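Ticket 300-37: Grip opens during booklet handover demonstration (right hand, teleop)

Opened by: Gilles Texier, Bodside
Assigned to: Romain Huet, Sakska support
Opened: 22 April 2019
Priority: 2
Status: Closed

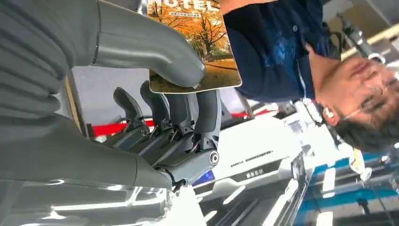 Wrist camera, right hand. Booklet held between thumb and fingertips.

Problem as reported (Texier)

We are recording demonstrations of the booklet handover by remote control. The operator wears the Droker glove and closes the hand on the booklet, then holds it out to a person. In some recordings the fingers relax partway through the hold and the booklet drops. The operator says his own hand did not move. The left hand does not do it. Software is the February release, no local changes.

Already tried: restarted the hand controller, swapped the glove battery, ran the finger homing routine. No change.

Reply (Huet)

Please send the joint log and the glove log for one good recording and one bad one, with the same operator. Also tell me which grip profile is loaded. The wrist view shows the thumb tip on the lower edge of the booklet, so I would like to know if the operator places it there on purpose or if the thumb is stopping short.

Reply (Texier)

Logs attached. Profile is "thin object". Thumb position is on purpose – we want the cover left clear so the person can see what they are being handed.

Reply (Huet)

Thumb position is fine then. In the bad recording the glove signal is steady up to the hold, then the thumb channel drifts down slowly and the hand follows it. The hand is doing what it is told. The drift starts 40 seconds after the glove is calibrated, and your good recording ends before that point.

Please do the following:

1. Put the glove on and leave it on for a few minutes before calibrating.
2. Calibrate with the hand flat, then with a full pinch.
3. Turn on "hold on contact" in the teleop settings. The fingers will then keep their last position until the operator opens past the release threshold.
4. Record the handover again and check the thumb channel before saving.

Reply (Texier)

Done. Step 2 was the one we had been skipping, we only did the flat hand. With both poses the drift is gone on the plot. We left hold on contact enabled as well. The release now feels a bit late to the operator but he got used to it.

What should we do with the old recordings? Charpentier has already started training on part of the set.

Reply (Huet)

Take out any recording where the thumb channel falls during the hold, even if the booklet stayed in the hand. Otherwise the policy can learn to loosen early. The ones with a flat thumb channel can stay in. Charpentier will need to restart from the cleaned set.

Reply (Texier)

Set cleaned and sent over. No drops in the new recordings. OK to close.

Resolution: incomplete glove calibration. Pinch pose added to the site checklist.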